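Breter Supper Dance - frequently asked questions

What is the Breter Supper Dance?

It is a dinner and dance held every April at the Drurken Rooms. The money left after the hall and the band are paid for goes to local charities. Last year it was split between the hospice shop and the night shelter. This year there are 3 charities on the list, and each gets an equal share.

How much are tickets?

Tickets are £44 each. The price covers the meal, a welcome drink and the dancing. Wine and other drinks are sold at the bar, which takes cards and cash. We do not have a cheaper ticket for people who only want to come for the dancing. We tried that once and the hall's fire limit made it too hard to manage at the door.

Can I book a whole table?

Tables seat 9. One person should book and pay for the full table, and can send us the guests' names later. If your group is smaller you will share with others. Tell us if you want to sit near another party and we will do our best, but we can't promise.

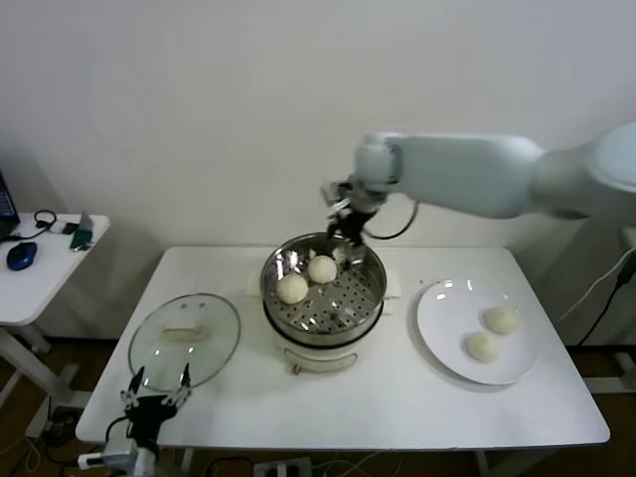

Tables nearest the band go first. If you find loud music difficult, ask for the side by the garden doors - it is a good deal quieter there and you can still see the dance floor.

What should I wear?

Something smart. Many people wear black tie or a long dress, and plenty come in a suit or a party frock. The floor is old and soft, so please avoid very thin heels.

Who is playing?

The Brendetti Band, who have played for us before. They do two sets, with a break for the raffle. Requests can be written on the slips at the door, although they don't get through all of them.

Is there a choice of food?

Yes. There is a meat, a fish and a vegan main course, and you choose when you book. Allergies go in the box at the bottom of the booking form. Please fill it in even if you told us last year, as we don't keep the old forms. 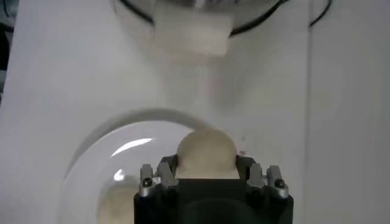
Can I change my menu choice after booking?

Write to us by the end of March and we will change it. After that the order has gone to the kitchen and we can't alter it, except for an allergy you left off the form.

When does it start and finish?

Doors open at 7pm and dinner is served at 7.45pm. The band finishes at midnight and the bar closes a little before that. Coats need to be collected by 12.30am.

Where do I park?

There is a small car park behind the hall, kept for blue badge holders and the band. Everyone else should use the Tsegaye Street car park, a 2 minute walk away. It is free in the evening and stays open all night, so you can leave your car and fetch it in the morning.

Can I get my money back if I can't come?

We refund tickets up to the end of March. Later than that, you can pass your ticket to a friend, but let us know the new name so the door list is right.

How can I help if I can't be there?

Raffle prizes are always welcome - vouchers and unopened bottles do well. They can be left at the Drurken Rooms office on any weekday morning. You can also give money through the booking page without buying a ticket. Choose "donation only" and leave the menu section blank.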